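About Skarnik

We started as a packing shop, 58 people, one line. Now we do automation for other peoples packing shops as well as our own. Robots take the lifting and the night runs. The pick-and-place gets taught by hand, by staff who know the job.

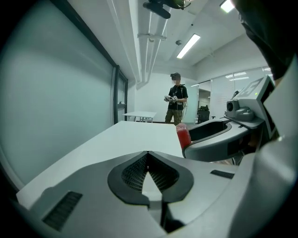
Grippers and headset, training room.

What changed for staff? Shifts, mostly. Lates end at 2 now. Gwawr Howells went from the line to teaching, so did Emrys Skyrme. Same pay grade or better, thats in writing. Some miss the old line and say so.

Teaching is cups, plates, small stuff, over 200 goes at a task before we move on. Tiring on the wrists. Breaks are fixed.
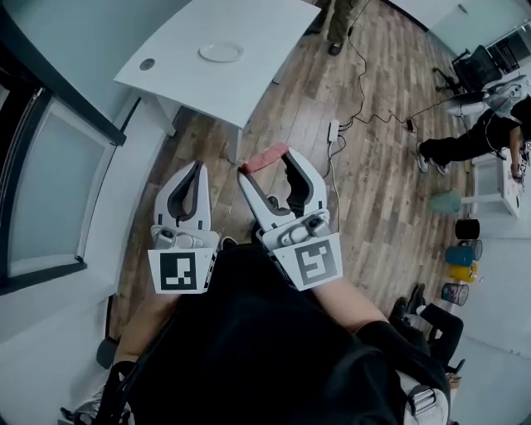
Who to ask

Nerys Beddoe – jobs and retraining
Tumaini Muli – site visits, mornings best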